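Forum: Warehouse & Light Production — Working with automation
Thread: Glove recording shifts, what it did to our rota

tarn_packer
We make up kitchen sets for mail order. Bowl, pan, utensils, sleeve, box. Until this winter the whole job was done by hand on two lines. Management has now bought into a system from a firm called Orneck, and one line is being handed over to a pair of arms in stages. The arms learn from recordings of people doing the job, so part of the week is now spent in tracked gloves at a white table, picking things up and putting them down.

I am not asking whether this is good or bad. I am asking what other sites have done about three points: how glove time is graded, how it is rotated, and what happens to the person whose recordings are used once the arm does that task. Our site manager, Raymonde Cormier, has asked for a written proposal from the floor and I have been told to draft it.

—

halfpallet
Grading first. At our place (Dundalberg, the returns building) it was put down as "light duties" and paid at the basic rate. That was wrong and it took months to change. You are standing with your arms held out over a table and repeating a movement to a script. It is slower than packing but it isn't lighter. Get it graded as a task of its own before anyone has got used to doing it for nothing extra.

—

sluice_gate
I disagree with some of that. I did it for most of a month and I would take it over the line any day. No rate target, no noise, and if you drop something you log it and start again. If you grade it up, it goes to the people with the longest service and the rest of us never see it.

—

halfpallet
Then rotate it. Grading and rotation are separate questions.

—

tarn_packer
Rotation is where we are stuck. The Orneck engineer wants the same few people each time because the glove fit has to be set for each hand and the recordings are more even. The floor wants everyone to have a turn. Figures so far: 1541 recordings kept, from 3799 made. The rest were thrown out for tracking loss, wrong order, or the operator stopping part way. The engineer says most of the rejects come from people in their first session.

—

mdk_fitter
That is a poor keep rate and I would not put it down to new starters without seeing the breakdown. I look after the McIntyre cells at a bottling plant and we had the same argument. Half of our rejects were tracking loss, and that has nothing to do with who is wearing the glove. Ask for rejects by cause and by person, in one table. If they only have the total, they can't support what they are telling you.

—

sluice_gate
By person? You want them to hand over a table of who failed most? That will be in somebody's appraisal by summer.

—

mdk_fitter
By operator code, then. The point stands. You can't argue about rotation without it.

—

tarn_packer
I have asked for it by code. On appraisal, the draft now says that glove data is not to be used to assess the person who made it. Raymonde has agreed to that in principle. It is not signed.

—

Oxbow_9
Question from someone whose site is a year behind yours. What is the task, in practice? Ours has been described as "demonstration work" and the slides had no detail at all.

—

tarn_packer
You get a card with a start layout and an end layout. You set out the start, press the pedal, do the task at a steady pace, press the pedal again. Then reset. The reset takes longer than the task and is not recorded, and it was missing from the time allowance until we raised it. A session is 359 minutes on paper, which leaves the rest of the shift for breaks and glove fitting. In my view that is too long by half.

The photo below is from the pan card, taken at head height. Left hand has the black dish with the spatula and the other utensil in it, right hand is open over the table. The black boxes on the wrists are part of the kit and the left one has a cable running back along the forearm. You do notice the cable when you reach.

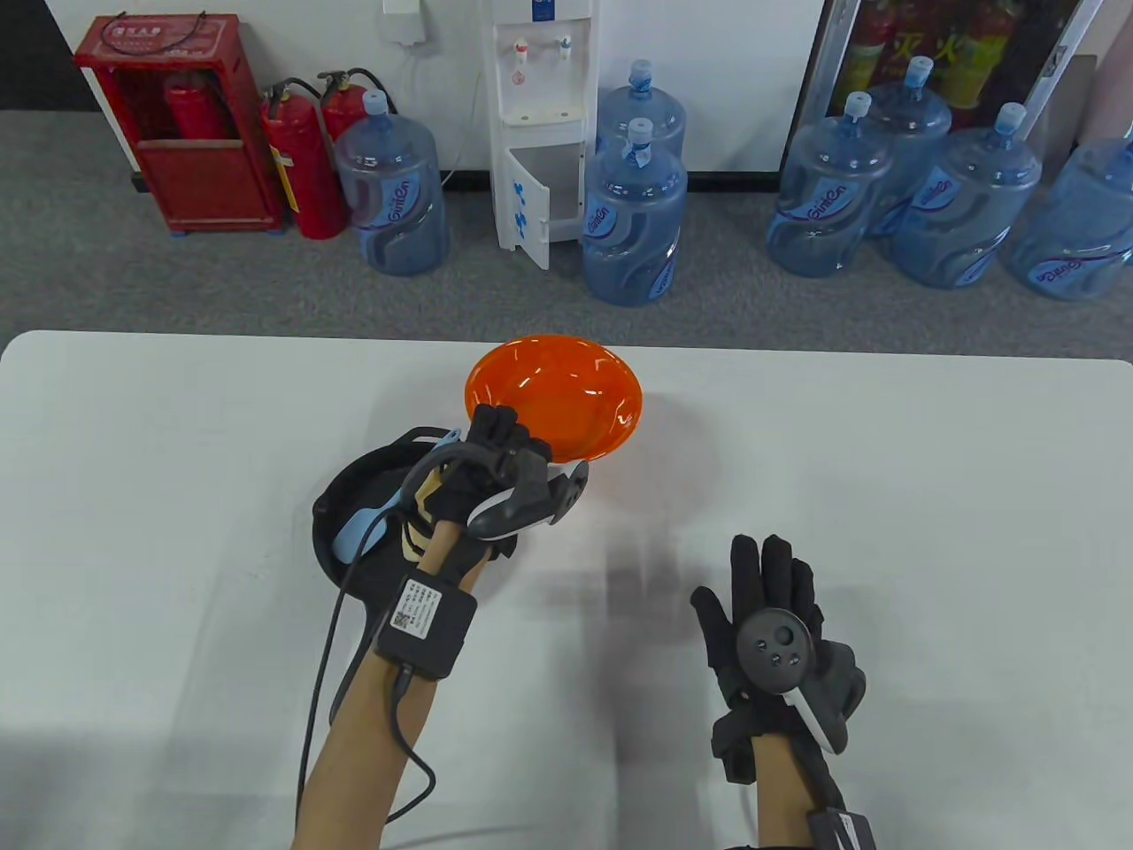
—

Oxbow_9
Thanks. Is the cable clipped to anything further up?

—

tarn_packer
Sleeve clip, upper arm. It was tape at first. Ask for the clips.

—

halfpallet
Agree on session length. Ours is capped at 2 hours and then you go back to ordinary work. The supplier said it would hurt the data. The keep rate went up, although they also changed the gloves in the same week so I can't claim the one caused the other.

What does your draft say about afterwards?

—

tarn_packer
Very little so far. The current wording is that anyone who has recorded a task will be offered training as a cell minder before the post is advertised outside. The minder clears faults, swaps totes and takes over by hand when the arm stops. On present form it stops often. It manages the bowl well enough and is unreliable with anything thin and loose, so somebody is going to be beside it for a good while.

—

sluice_gate
Offered training is not offered a job. They trained six of us at Dredomum and kept on one. The other five got a certificate.

—

mdk_fitter
I would add that minding is a worse job than it sounds unless the cell is reliable. You are neither packing nor free to do anything else. On our cells one minder covers two machines, and the second machine always faults while you are in the guard of the first. Put a ratio in the draft.

—

halfpallet
And a line on who owns the recordings if the supplier is changed. We didn't have one. When the contract ended the data went with the supplier, and we were asked to record the same tasks over again for the next one.

—

tarn_packer
Useful, both of those. Changes to the draft:

Glove work graded as its own task, with reset time counted.
Sessions capped, figure to be agreed. I will open with halfpallet's.
Rotation open to all, with a fitting session that does not count towards the reject figures.
Rejects reported by cause and operator code, and not used in appraisal.
Minder posts, and not only minder training, offered inside first. Ratio of minders to cells to be written in.
Site keeps a copy of all recordings.

sluice_gate, I know the grading point is still not what you wanted. The rotation line is meant to stop it going by service.

—

sluice_gate
It will do if rotation is a fixed list. If it says "where practicable" then it is worth nothing.

—

tarn_packer
Fixed list. I have taken "where practicable" out. It was in there twice.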